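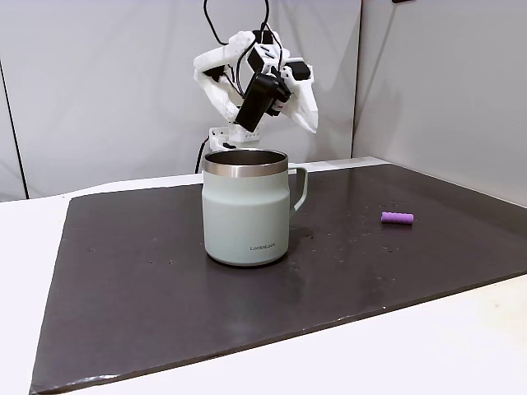 Figure 4. Printed hand above an insulated mug.

4.2 Choice of route and agreement with the recorded track

The participants planned their walks at home, on a computer, and carried a handheld receiver on the day. We asked them to save the planned route before leaving and not to change it afterwards. In total 282 routes were returned to us. Of these, 195 could be compared with a complete recorded track. The others had gaps, mostly in the forest part near Gallov, where the valley is narrow and the receiver often loses its position for several minutes.

For the comparison we followed the method of Polák and Šimko, with one change. In their work the distance between route and track is measured at every recorded point. A walker who stops for lunch then produces a large number of points in the same place, and this place gets too much weight in the result. We therefore sampled the track again at equal steps along its length, and measured from there to the nearest part of the planned line.

The agreement was good on marked paths and poor on open ground. Across the pasture above Wotov, the planned lines are almost straight, while the recorded tracks bend toward the gates in the stone walls. The gates are not drawn on the base map. Two walkers wrote in their comments that they had seen the walls on the aerial layer but supposed that they could be crossed. A similar effect was found at the ford below Collier, where in April the water was high and most of the group went back to the road bridge. We kept these tracks in the data, as a detour of this kind is a normal part of a long walk.

Climb was harder to compare than distance. The planning program takes the height from a terrain model, and the receiver takes it from air pressure, so the two values do not have the same errors. On the ridge section the highest point is given as 689 m on the printed map, and we used it to correct the pressure readings of each walker who passed over it. For walkers who took the lower path no such correction was possible — their climb values are reported in the appendix but are not used in the model.

The walking time expected by the program was too short for nearly all participants. The difference grew in the second half of the day, also on flat ground. The program has no setting for tiredness, and a fixed speed was used for the whole route. We return to this point in Section 5, where the speed is allowed to fall with the distance already walked.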